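회사소개

홈 > 회사소개 > 라바(Rava)가 하는 일

라바는 로봇과 자동화 설비를 들이려는 제조업체, 물류업체, 학교 실습실을 대상으로 구매 계획과 예산 편성을 돕는 회사입니다. 설비를 직접 만들지 않으며 특정 제조사의 대리점도 아닙니다. 고객이 무엇을 사야 하는지, 언제 사야 하는지, 얼마를 잡아 두어야 하는지를 문서로 정리해 드리고, 필요하면 구매 전에 저희 작업실에서 공정을 작게 꾸며 시험합니다.

직원은 20명입니다. 절반 이상이 생산기술이나 설비보전 부서에서 일한 경험이 있고, 나머지는 구매, 원가, 시험 업무를 맡습니다. 영업 전담 부서는 두지 않았습니다. 처음 문의를 받은 담당자가 계획서 납품까지 맡습니다.

지금까지 저희가 작성한 설비 도입 계획서는 152건입니다. 그중에는 도입을 권하지 않는다는 결론으로 끝난 계획서도 있습니다. 그런 경우에도 비용은 동일하게 청구하며, 이 점은 계약 전에 말씀드립니다.

시작

라바는 프락데일(Prarkdale)이라는 금속가공 공장의 설비 예산을 짜는 일에서 출발했습니다. 당시 공장은 봉재를 통에서 꺼내 절단기 앞에 놓는 작업을 로봇에 맡기려 했고, 로봇 본체 가격만으로 예산을 올린 상태였습니다. 그리퍼, 안전 울타리, 바닥 보강, 전기 공사, 시운전 기간의 생산 손실은 예산서에 한 줄도 없었습니다. 예산은 결재되었고, 로봇은 들어왔고, 나머지를 살 돈이 없어 로봇은 다음 회계연도까지 포장된 채 창고에 있었습니다.

저희는 그 뒤에 불려 가 나머지 예산을 다시 짰습니다. 그때 만든 항목표가 지금 쓰는 표의 첫 판입니다. 첫 판은 항목이 적었고 빠진 것도 많았습니다. 압축공기 배관을 넣지 않아 한 번 곤란을 겪었고, 예비품을 본체 가격에 포함된 것으로 잘못 읽은 적도 있습니다. 현재 항목표는 34개 항목으로 되어 있으며 해마다 5월에 한 번 고칩니다.

하는 일

저희 업무는 크게 네 부분입니다. 고객에 따라 하나만 의뢰하기도 하고 전부 의뢰하기도 합니다.

1. 공정 조사
현장에 가서 사람이 지금 어떻게 일하는지 봅니다. 한 교대 전체를 지켜보는 것이 원칙입니다. 작업 표준서에 적힌 순서와 실제 순서가 다른 경우가 많고, 자동화 예산은 실제 순서를 기준으로 잡아야 합니다. 부품이 어떤 통에 담겨 오는지, 통이 얼마나 찌그러져 있는지, 부품끼리 걸리거나 겹치는지, 바닥에 마지막 하나가 남았을 때 작업자가 어떻게 집는지를 기록합니다.

2. 예산 편성
항목표에 따라 비용을 잡습니다. 본체, 말단 장치, 주변 장치, 설치, 교육, 유지보수, 철거까지 포함합니다. 철거 비용을 넣는 것에 의아해하는 고객이 있습니다. 임차 공장은 계약이 끝날 때 바닥을 원상 복구해야 하며, 앵커를 뽑고 바닥을 메우는 비용은 누군가 내야 합니다.

3. 사전 시험
구매 여부를 정하기 어려운 공정은 작업실에서 시험합니다. 고객이 실제로 쓰는 부품을 받아 진행하는 것이 가장 좋고, 반출이 어려우면 치수와 표면이 비슷한 대체품을 씁니다. 시험에 쓰는 통도 새것보다 현장에서 쓰던 것을 선호합니다. 긁히고 닳은 표면은 조명 반사가 새 통과 다르고, 비전 장치 예산은 이 차이에 따라 달라집니다.

4. 견적 비교
공급사 견적서는 양식이 서로 다릅니다. 어떤 곳은 프로그램 작성비를 본체에 넣고, 어떤 곳은 하루 단위로 따로 받습니다. 저희는 이를 같은 표에 옮겨 적어 비교할 수 있게 합니다. 순위는 매기지 않습니다. 선택은 고객이 합니다.

작업실

작업실은 사무실과 같은 층에 있습니다. 작업대 위에 통과 고정구를 올리고 로봇으로 부품을 집어 보는 공간입니다. 양산 라인처럼 꾸미지는 않습니다. 사전 시험의 목적은 살지 말지를 정하는 데 필요한 정보를 얻는 것이고, 그 이상으로 돈을 들이면 시험비가 설비비를 따라가게 됩니다. 그래서 작업대는 목재를 쓰고, 고정은 클램프로 하며, 통의 위치는 시험 중에도 자주 바꿉니다.

가늘고 긴 부품은 통에서 꺼내는 시험 가운데 의뢰가 많은 편입니다. 상자형 부품은 윗면을 잡으면 되지만 봉재는 놓인 방향이 제각각이고, 서로 기대거나 벽에 붙습니다. 그리퍼 손가락이 벽과 부품 사이에 들어갈 틈이 있는지부터 확인해야 합니다.

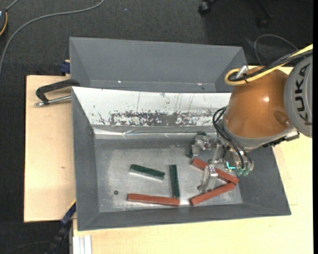 통의 벽이 기울어져 있으면 손가락이 들어갈 여유는 늘어나지만 같은 바닥 면적에 비해 통이 차지하는 자리가 커집니다. 자리가 커지면 로봇의 도달 거리가 길어야 하고, 도달 거리가 한 단계 올라가면 본체 가격도 한 단계 올라갑니다. 고객이 통을 바꿀 수 있다면 로봇을 키우는 것보다 통을 바꾸는 쪽이 대개 쌉니다. 다만 통은 협력사와 공용인 경우가 많아 공장 한 곳의 결정으로 바꾸지 못할 때가 있습니다. 이런 사정은 공정 조사 단계에서 확인해 계획서에 적습니다.

케이블과 호스도 예산에서 자주 빠지는 항목입니다. 로봇 팔 바깥으로 지나가는 케이블은 소모품으로 보아야 합니다. 꺾이는 자리에서 먼저 상하고, 교체할 때 라인을 세워야 합니다. 저희 항목표에는 케이블 예비품과 교체 작업 시간이 각각 다른 줄로 들어가 있습니다. 예비품만 사 두고 교체할 사람의 시간을 잡지 않으면 고장 난 날 외부 업체를 긴급 호출하게 되고, 그 비용은 대개 수선비로 처리되어 설비 예산에는 나타나지 않습니다.

예산을 잡는 방식

예산은 세 번에 나누어 잡습니다.

첫 번째는 개략 예산입니다. 공정 조사가 끝난 뒤 작성하며, 본체 등급과 주변 장치의 범위를 정합니다. 이 단계의 금액은 경영진이 계속 검토할지 결정하는 데 씁니다. 공급사에 보여 주지 않기를 권합니다.

두 번째는 확정 전 예산입니다. 사전 시험 결과와 공급사 견적을 반영합니다. 그리퍼는 이 단계에서 가장 많이 바뀝니다. 개략 예산에서 표준품으로 잡았던 그리퍼가 시험 후 주문 제작품이 되는 일이 흔하고, 반대로 주문 제작으로 생각했다가 표준 그리퍼의 손가락만 바꾸어 해결되는 일도 있습니다.

세 번째는 집행 예산입니다. 지급 시기를 월별로 나눕니다. 선금, 중도금, 검수 후 잔금의 시점이 회계연도를 넘기는지 확인하고, 넘기는 경우 어느 해의 예산으로 처리할지 고객의 회계 담당 부서와 맞춥니다.

예비비는 따로 한 줄로 둡니다. 여러 항목에 조금씩 나누어 숨기지 않습니다. 숨긴 예비비는 나중에 남았는지 썼는지 알 수 없습니다. 예비비를 삭감하라는 요구가 있으면 삭감하되, 어떤 위험에 대비한 금액이 줄었는지를 계획서에 남깁니다.

계획서에 들어가는 내용

납품하는 계획서의 목차는 다음과 같습니다.

공정 개요와 현재 작업 방식
부품과 용기의 목록, 치수, 표면 상태
자동화 범위와 사람이 계속 맡을 작업
설비 구성과 배치도
항목별 비용과 산출 근거
공급사 견적 비교표
설치 일정과 라인 정지 시간
인력 교육 계획
유지보수 비용과 예비품 목록
철거와 원상 복구
도입하지 않을 경우의 비용

마지막 항목은 현재 방식을 그대로 유지할 때 드는 비용입니다. 이 항목이 없으면 비교 대상이 없어 계획서가 설비 구매 쪽으로 기울게 됩니다. 저희는 현재 방식에 작은 개선만 더한 경우도 함께 계산합니다. 통을 기울여 주는 받침대 하나로 작업자의 부담이 줄고, 로봇 도입을 몇 해 미루어도 되는 공정이 있습니다.

진행한 사업

프락데일 봉재 공급 공정
앞에서 말씀드린 첫 사업입니다. 예산을 다시 짜는 데서 시작해 설치 후 점검까지 맡았습니다. 처음에 산 로봇은 그대로 썼고, 그리퍼와 통 고정 장치를 새로 정했습니다. 통 두 개를 앞뒤로 두고 한쪽이 비면 다른 쪽에서 집는 방식으로 계획했습니다. 통 교환 때문에 라인이 서는 시간을 줄이려는 것이었습니다. 현재는 유지보수 예산만 해마다 검토합니다.

바쇠르(Vasseur) 목공 부품 창고
출고 작업의 일부를 자동화할지 검토한 사업입니다. 품목 수가 많고 품목별 출고량이 적어 도입을 권하지 않았습니다. 대신 선반 배치를 바꾸는 안과 운반용 컨베이어를 짧은 구간에만 놓는 안을 제시했고, 고객은 선반 배치만 바꾸었습니다.

프로키스(Prokis) 직업학교 실습실
학교는 공장과 예산 구조가 다릅니다. 장비 구입비는 한 해에 몰려 나오고 유지비는 거의 나오지 않습니다. 그래서 초기 구입 목록에 예비품과 교육용 부품을 최대한 포함시켰습니다. 학생이 그리퍼 손가락을 부러뜨리는 것을 전제로 손가락을 넉넉히 잡았습니다. 로봇은 4대로 계획했습니다. 학교 측은 더 많은 대수를 원했으나 전기 용량과 안전 구역의 면적을 계산하면 그 이상은 들어가지 않았습니다.

하지 않는 일

저희는 공급사로부터 소개 수수료를 받지 않습니다. 견적 비교표에 오르는 공급사에는 이 내용을 서면으로 알립니다.

설비 설치 공사를 맡지 않습니다. 설치 중 현장 확인은 가능하며 하루 단위로 계산합니다.

보조금 신청을 대행하지 않습니다. 신청에 필요한 비용 자료는 계획서에서 옮겨 쓰실 수 있도록 별도 파일로 드립니다.

인원 감축 계획을 작성하지 않습니다. 자동화 후 작업자가 맡을 업무는 계획서에 적지만, 누구를 어디에 배치할지는 고객이 정합니다.

의뢰 절차

문의서를 보내 주시면 담당자가 전화로 공정의 종류와 희망 시기를 여쭙습니다. 전화 상담에는 비용이 없습니다. 이후 현장 방문 날짜를 정하고, 방문 전에 다음 자료를 요청드립니다.

대상 부품의 도면 또는 실물
부품이 담기는 통이나 팔레트의 치수
교대별 생산량
공장 배치도와 전기 용량
이미 받은 견적서가 있으면 그 사본
예산 마감 시기

자료가 모두 갖추어지지 않아도 방문은 합니다. 다만 예산 마감 시기는 반드시 알려 주시기 바랍니다. 마감이 가까우면 사전 시험을 할 수 없고, 그럴 때는 개략 예산만 먼저 올린 뒤 다음 해에 시험과 구매를 진행하는 순서를 권합니다.

방문 후에는 업무 범위와 금액을 적은 제안서를 보내 드립니다. 제안서의 금액은 고정 금액입니다. 고객이 대상 공정을 바꾸거나 늘리는 경우에만 다시 협의합니다.

사전 시험을 의뢰하시는 경우 부품은 시험 종료 후 돌려 드립니다. 시험 과정에서 표면에 자국이 남을 수 있으므로 출하용 제품은 보내지 마십시오. 시험 기록은 집기를 시도한 횟수와 실패 유형별로 정리하며, 실패한 기록도 빼지 않고 전달합니다.

작업실 방문

작업실은 예약 후 방문하실 수 있습니다. 다른 고객의 부품으로 시험이 진행 중인 날에는 예약을 받지 않습니다. 로봇이 움직이는 동안에는 표시선 안으로 들어갈 수 없으며, 굽이 낮고 앞이 막힌 신발을 신고 오시기 바랍니다. 촬영은 본인이 의뢰한 시험에 한해 가능합니다.

학교 단체 방문은 5월에만 받습니다. 신청은 학교 명의의 공문으로 해 주십시오.

문의

설비 도입 계획 및 예산 편성: 계획팀
사전 시험 일정: 작업실
견적 비교만 의뢰하실 경우: 구매지원팀

각 팀의 연락처는 문의 페이지에 있습니다.

최종 수정일: 2018년 2월 5일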